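Bench notebook, Pullia cell, sink station
April, started 8:10. Kagiso Oosthuizen writing, Inna Pylypenko on the stop.

Going through Mbali's draft of the wet-area rules before she sends it to Masilela. Notes as I went, in draft order.

Rule 1, one person holds the stop and does nothing else. Keep as is. Inna had it all morning. I asked her to check a setting for me at one point and she said no, so the rule works.

Rule 2, speed cap near the basin. Draft says 10 percent of full speed once the wrist crosses the near rim. Hendrik wants 14. I'd leave it at 10 for ceramics and write 14 in for plastic only. Need to say who decides which one applies. Suggest the person on the stop.

Rule 3, hand inspection before the first run. Draft just says "inspect hand." Too vague. Change to: look at all fingertips, the textured strip under the palm, the open socket at the base of the thumb. Write down scuffs by finger. Wipe off lint and threads and check the bench for them too.

Rule 4, cables. Anything on the forearm gets strapped at the bracket, and the loop has to clear the rack at full reach. Cables along the wall get clipped. Power strip stays up on the wall, never on the counter. Adwoa asks for a minimum height over the counter. I put 70 cm in the margin with a question mark, she will look up what the Bruken people used.

Rule 5, nothing in the basin under the arm that isn't part of the task. Agreed. Add that the rack handles must sit flat on the rim before anyone enables the arm.

Rule 6, log every contact with the rack or faucet, even light ones. The old Grena sheet has only 4 lines for this and people stop writing when it's full. New sheet needs a whole page.

Still open: gloves. Draft is silent on whether we glove the hand at the sink. Hendrik says the glove hides wear, Mbali says bare joints near water is asking for it. Not settled. Bare for now, tap stays off.
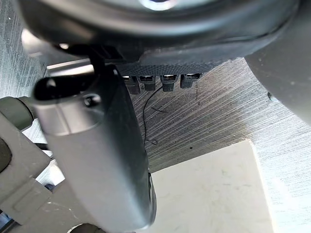
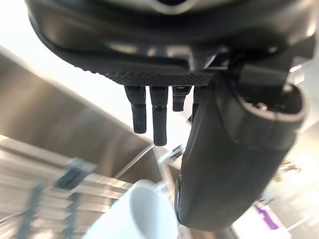
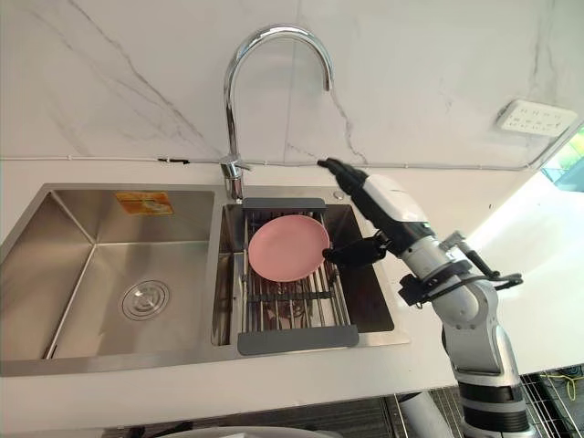 Sink station, rules 3 to 5. First two: hand close up, second one over the white cup. Last: arm at the rack with the pink plate.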